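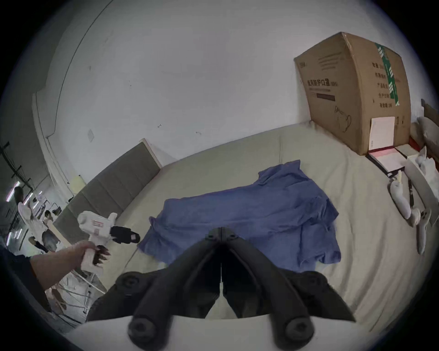 3.2 Garment handling on a soft surface

Most household folding studies place the garment on a hard table. In the Stakdale flat the work was done on a bed, as it is in many homes, and the surface changed the task in several ways. A mattress gives under the hand, so an edge pressed flat at one point tends to rise at another. The cover also grips the cloth – a sleeve dragged across it does not follow the body of the shirt but twists at the shoulder seam.

We divided each trial into spreading, lifting, folding and setting down. Spreading was taken to end when the collar and hem could both be located without further handling. Lifting began when the lower layer of cloth left the bed. Following Bárány and Garrido, we treated the sag between two holding points as the main measure of tension. A deep sag usually meant that the holding points were too close together, and the garment then landed with creases running across the body.

Of the 200 trials, 56 were coded as lifted under uneven tension. Figure 2 shows a blue cloth held up with the fabric hanging in a long band between its raised left end and the centre.

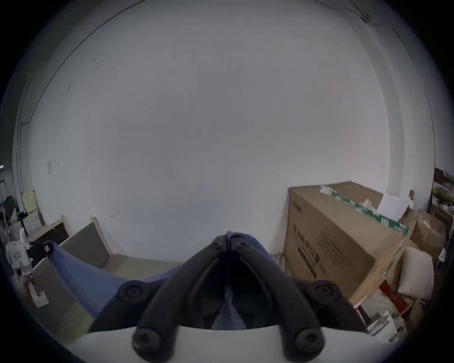

Figure 2. Blue cloth during handling, with sag and soft folds along the band.

Creases of this kind were coded by direction and not by depth, as depth could not be judged reliably by the two coders (Bravo and Kaimal). Items stored on the bed were left in place during the trials. They reduced the area for spreading, and larger garments had to be turned before the first fold. Trials in which a garment slid off the mattress were restarted and are reported separately in Section 3.4.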